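Search this site
Enter keywords

Shared powers need a named owner
30 June 2021

The agreement between the city of Braltiswood and the surrounding district of Jotiston assigns 19 public functions. Most are clearly placed. Seven are listed as "shared," and the text gives no rule for deciding which council acts first. Road drainage is one of them. So is the licensing of street markets.

A shared power can work if the law states who decides when the two bodies disagree. The present text sends every dispute to a joint board on which each council holds equal votes. A tie leaves the earlier decision in force, so the council that prefers no change wins by default.

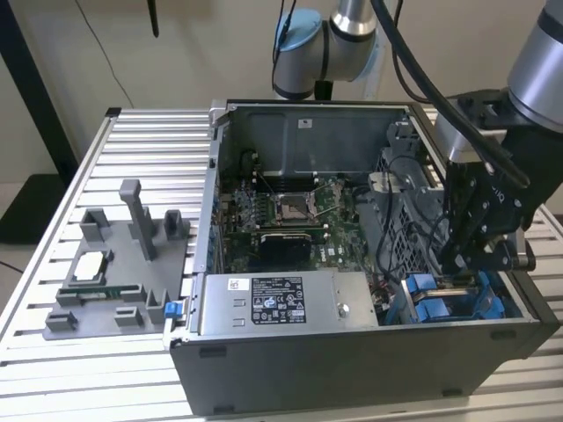 The usual defense is that equal votes protect the smaller district. That aim is fair, but the method is poorly matched to it. A veto limited to boundaries, water rates and land transfers would protect Jotiston where it is exposed. It would also leave routine matters free to move.

I would amend the agreement in two steps. First, name one lead council for each shared function, with a duty to consult the other. Second, replace the tie rule with a binding decision by an outside arbiter within some 3 months. The draft circulated in April did the first and left out the second. Without a deadline, consultation can be extended at will, and a lead council would lead on paper only.

Related items
Holovko and the limits of the district veto
How regional courts read "shared"
Plunex bridge: two permits, one road

Contact | Copyright 2021 | Back to top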